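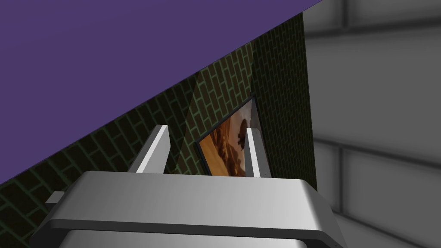
June, shared workshop notebook, arm bench. Entry by M. Zamani.

Wrist camera view is now rendering in the sim at the same pose as the bracket on the real arm. Fingers open, nothing gripped, which is the start state for all the reach tests. Both fingers and the top of the gripper body stay in view, as wanted. Room textures are random per episode (brick, panels, flat colors, one framed picture on the wall). Imani wants more wall variety before we train anything. I would first like the camera offset to be right.

Offset. The mesh origin Sze-wing exported is at the flange face. The bracket drawing measures from the first screw row. The difference is 30 mm along the tool axis and had been entered twice, once in the arm file and once in the camera file. Removed it from the camera file. Do not put it back. If the view looks too close to the fingers, check the arm file first.

Roll. A steep tilt against the room is expected at this wrist angle. Checked by driving the last joint to zero and confirming that the brick courses came level. They did. Sign convention is therefore correct and the old note on page 12 of the Savchuk folder is wrong. Crossed out.

Fingers. Sim fingers are plain rectangular prongs. The printed ones have a 2 mm pad glued on the inner face, not modeled yet. Firouzeh is measuring pad compression with the kitchen scale and a dial gauge. Until she has numbers, treat sim grip width as optimistic.

Lighting. Highlights on the gripper top are brighter than on the real housing, which is painted matte. Dropped specular by half in the material file after saving this view. Not rerendered.

Batch run. 500 episodes on the Bindanar box overnight, fixed seed 703. The job stopped once with a full disk: depth images were being written uncompressed. Siobhán cleared the old Pirus logs and I turned compression on. Restarted from the last checkpoint. Frame rate held at 30 per second with one camera. Have not tried two.

Open items:
- pad geometry into the finger mesh (waiting on Firouzeh)
- overhead color sometimes lands very near the color of the target block. Exclude that range or accept it? Ask Imani.
- cable on the real bracket rubs at full wrist rotation. Needs a clip and a longer lead. The Stullitbridge order has leads but no clips.
- joint limits in the sim are the datasheet ones. Ours are tighter on joint four due to the bench edge. Copy them over before anyone plays a sim trajectory on the hardware.

Arm is powered down at the wall, key in the drawer. Sze-wing has the bench from 6 pm.

Recent entries
Bracket, second print, screw holes reamed
Joint four backlash, before and after shim
Flange mesh export settings (S. Chung)
Pirus logs: what to keep
Emergency stop rewired, test record
Stullitbridge order, parts received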